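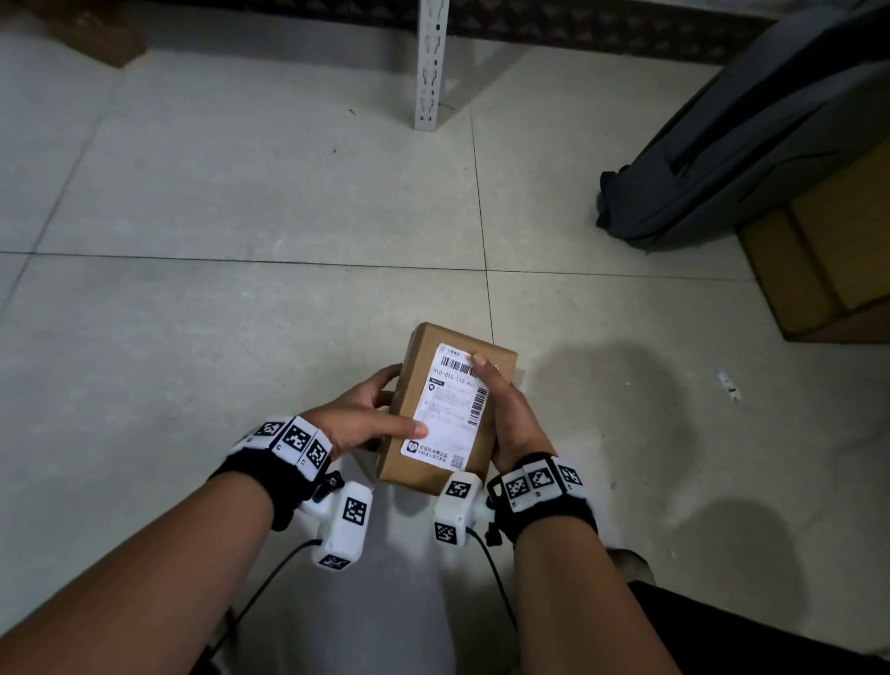 If the minister can suspend the head of an agency anyway, one student asked after the last session, why hold an inquiry at all? We start from that question, using the Gretcombe Harbor Board case in your reader (pp. 11 to 30).

Week 6: Removal, inquiry and prosecution

Three procedures get mixed up in press coverage. Keep them apart in your essays.

Suspension is an administrative step. It takes the official out of the office while records are checked. Pay usually continues and no finding has been made.

An inquiry collects documents and testimony and ends in a report. In most systems it can recommend, but it can't convict. The Gretcombe panel reviewed 769 payment vouchers and questioned 221 of them, most tied to a dredging contract held by Drirnent.

Prosecution is a separate decision made by a prosecutor, under a higher standard of proof. Evidence that was good enough for the panel may be thrown out in court. 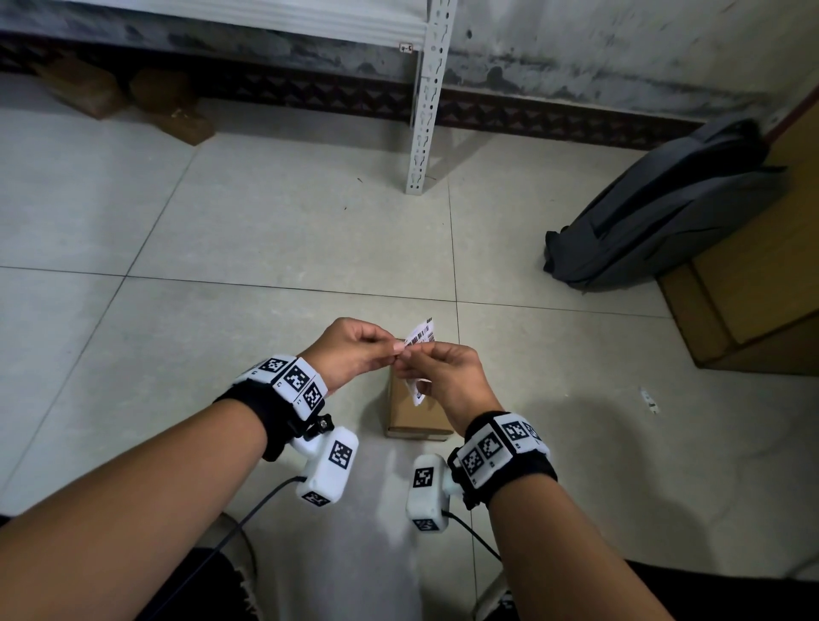
The gap between the second and third steps is where party politics comes in. In Gretcombe the opposition called for charges the morning the suspension was announced, before the panel had met. The governing party answered that the suspension showed the system was working. Both statements are in the reader. Note the verbs each one uses, and who is left out. Neither mentions Vellerex, the auditor that had signed off on the board's accounts.

Remittance disputes

The main charge was that the board had kept money it owed to the treasury. The board said it had followed the formula in its founding law. This kind of dispute is common and often turns on the definition of "operating surplus." A shortfall on paper does not by itself show that anyone took money. Look at section 30 of the act before you decide which side you find stronger. 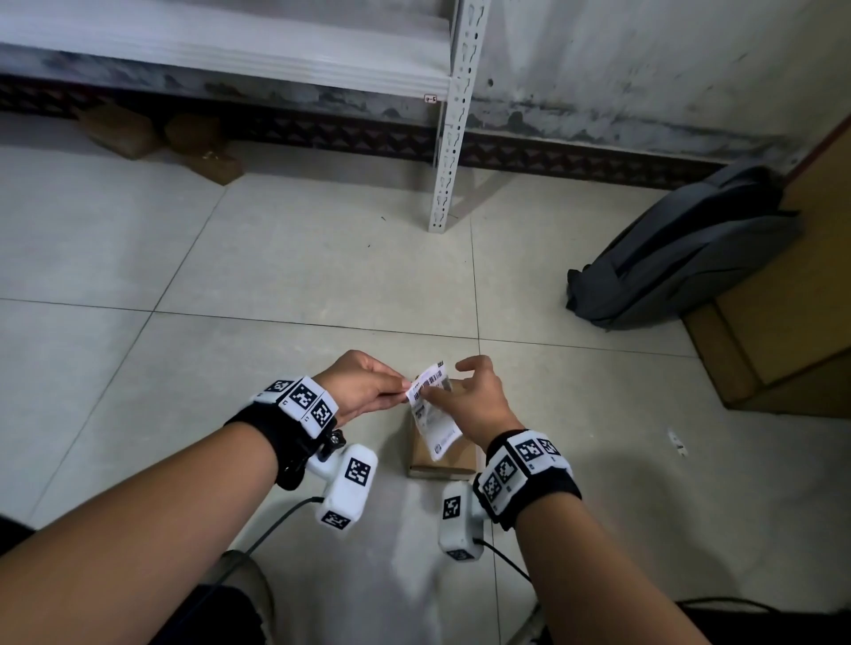
Fig. 3. Peeling the label from a small cardboard parcel.

For next time

Read the Najafi Water Authority judgment, first half only. Write one page on whether the court treated the inquiry report as evidence or as background. Bring a printed copy. We will also go back to the question of who appoints the panel, which we skipped.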